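Chapter 6
Where the Examples Come From

Reading time: 6 minutes

Most books on robot learning reach the data in a single sentence. "We collected a set of demonstrations," the authors write, and by the next line they are deep in the shape of the network. This chapter stays on that sentence. I have come to think that a good share of what gets credited to clever training is decided earlier, by whoever was holding the controls and by what was lying on the table that week.

Take the case we will follow through the chapter. A group at Studau wanted an arm that could sort kitchen items into trays. Their first report listed 909 demonstrations and a success rate that made people sit up. Konrad Makowska, who had run the sessions, was asked to repeat the test with a drawer of cutlery brought from someone's home. The arm did badly. The trained model was the same file, the table was the same table, and the lighting had not been touched. Only the forks and spoons were new.

When the recordings were pulled apart, the 909 shrank. Many were near copies: the same object, put back in almost the same place, picked up by the same tired hand. Makowska's own rule for a "different" demonstration was that the object had to start in a new spot and at a new angle. By that rule, 113 were left. You may want a looser rule. I would only ask that you write your rule down before you look at the results, which the group had not done.

6.1 What a demonstration is, and what it leaves out

In this book a demonstration is one recording of a task from start to finish, made by a person guiding the arm. It usually holds the camera images, the position of each joint, and the opening of the fingers, all stamped with the time. Reports tend to talk about it as if it held the skill as well. I doubt that. It holds what one person did on one try. The person's reasons are missing, and so are the things they noticed and chose to ignore.

Bożena Stępień guided the arm for most of the Studau sessions. She slowed down before every grasp, out of habit, and the model slowed down too. A visitor called this "careful behavior." Was it? The model had no idea what it was being careful about. It slowed down in the same way over a sponge.

None of this means that demonstrations are useless. They are often the cheapest way to get an arm to do something at all. But the claim made for them should be no larger than what is in the recordings, and the only way to know what is in the recordings is to sit and watch a fair number of them. Plan for 30 at the least. It is dull work – and I have met very few project leads who do it.

6.2 The view from the wrist

Many groups now put a small camera at the wrist so that it travels with the fingers. The selling point is simple. The camera sees the grasp up close, and its view stays tied to the hand wherever the arm goes. Vornex, which supplied the Studau mounts, said in its brochure that a wrist view "removes the guesswork." Read that line slowly and ask whose guesswork.

Shiny objects are a good place to test the claim. A polished spoon does not have a look of its own in the way a sponge does. Much of what the camera records on the bowl is a bent copy of the room, with the gripper's own dark shape mixed in. The tabletop behind it can smear into streaks while the spoon, held fast between the fingers, stays much clearer. A person sorts this out without effort. Whether a model does is a question for testing, and "it worked on our spoons" does not answer it.

Lettering on a handle or bowl is another trap. If every spoon in the set carries the same maker's mark, the model may lean on it, and you will not find out until the spoons change.

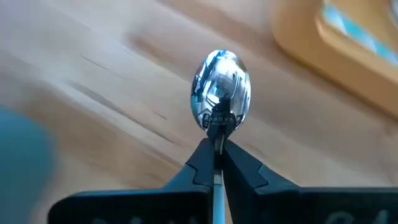 6.3 Before you record anything

Exercises for this section are at the end of the chapter. For now, settle 2 things on paper: what counts as a new demonstration, and which objects will be kept out of training altogether. Put the second group in a box and tape it shut. Domański's method, covered in 6.4, is stricter and asks that a person outside the project choose the box.

Reader comments

Impi Hirvonen: We tried the taped box with our students. The rule about writing things down first caused more argument than anything else in the course. I'd like to see a worked case with glass next to the one with cutlery.

Meinrad Ortner: Too hard on wrist cameras, I think. Add a fixed camera over the table and half of these complaints go away.

Iñaki Carrasco: Which half, though? We run both views at Onine and the spoons still give us trouble. Agree with the author about watching the recordings. I managed 30 and then needed a walk.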